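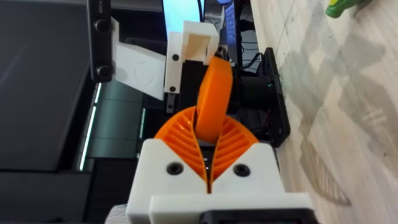 Bench operators wanted (arm cells), Skundley, Grotau site

Starting November. 4 places, permanent. Hours 80% or full time, say which you want when you apply.

What's going on

We used to do all the sorting and small assembly by hand. Now the arms do part of it, and the people on the bench set them up, guide them, put right what they get wrong. Ghumman (our software for the cells) went in last spring. Same team, different day. Less repeating the same reach for hours, more watching and deciding. Some of the old crew love it, a couple asked to move to packing and did. Both fine.

We won't pretend it's all settled. Job titles are still being argued over, and the pay grade went up one step in the summer, which is in writing now.

What you'd be doing

- setting out the bench before a run: mats, cups, parts, tools
- guiding two arms that share one table, so they don't get in each others way
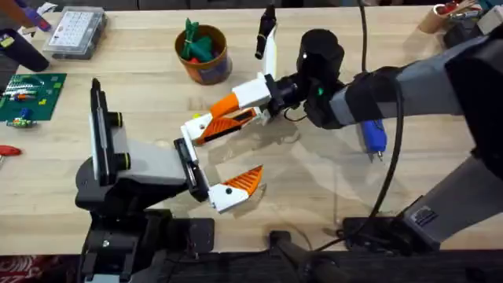 - changing fingertips, checking screws, keeping cables clear
- writing down every stop and what you think caused it. Short notes are ok
- telling us when a job is quicker by hand. We do listen, 2 jobs went back to hand work this year

What we need from you

Steady hands and patience. Being able to sit or stand at a bench, we can adjust the height. No coding. No degree. If you've done sewing, kitchen work, watch repair, model making, anything fiddly, put it in, it counts for more than you'd think.

Training is 15 shifts, paid at full rate, alongside someone who already runs a cell. First few you mostly watch and pick up the habits, when to step in and when to leave it alone.
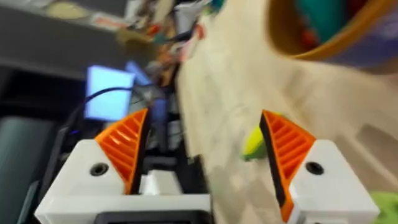

After that you get your own bench for short runs and build up from there. Nobody is timed during training. After it we look at stops per run for the cell, never per person, this was agreed with the staff side and it stays.

How to apply

One page, or a voice message if writing isnt your thing. Send to the Firnent desk, they handle hiring for us. Visits to the floor from 4 in the afternoon, ask at the desk for a slot.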